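4.2 What the papers did with the waiting

The longest stretch of the Groderness inquiry produced almost no news, and it is the stretch on which most was printed. Between the first search of the harbour offices and the first charge, the three titles in our sample ran 41 items on the case. We coded each for its main source. Only 12 rested on anything said in court or put out by the police. The rest leaned on neighbours, former colleagues, unnamed persons "close to the investigation" and, in two cases, on each other.

The Trarkton evening paper was the most inventive of the three. It reported in May that detectives were "closing in", and then kept them closing in, at what must have been a very gentle pace, until well into the autumn. The phrase tells the reader that something is happening without saying what, and it cannot be wrong until the case is dropped. We found no item in which the paper returned to an earlier forecast to say how it had turned out.

Re-enactments deserve a word of their own. When officers went back to the offices and walked through the supposed order of events, all three titles covered the visit at length, and none had been let past the gate. What they had was cars going in and, some hours later, cars coming out. From this the Gralteck weekly built a full page, with a floor plan. The plan does not agree with the one later shown at trial, which has a staircase where the weekly had a wall — a fairly serious matter for a suspect said to have gone upstairs.

Earlier work on crime reporting (Oyelaran's study of coroners' courts is the one we have leaned on most) treats this sort of thing as a shortage of facts met by a surplus of space. We agree as far as it goes. It does not explain why the filler so often took the same shape. In our sample the household staff came first, then the former business partner, then the expert who had not seen the evidence and was willing to say what it showed.
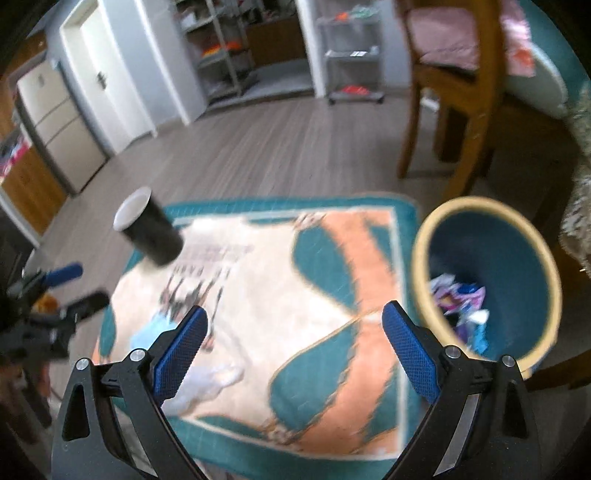 Figure 3

The order held even where the titles had different owners and, on the face of it, different readers. Two accounts seem possible. Either reporters were working from a shared idea of how such a case ought to unfold, or they were reading one another over breakfast. Our interviews lend some support to both, though people were keener to describe the second as a habit of their rivals.

Corrections were few and small. The Gralteck weekly ran one, on the spelling of a street. The staircase was left alone.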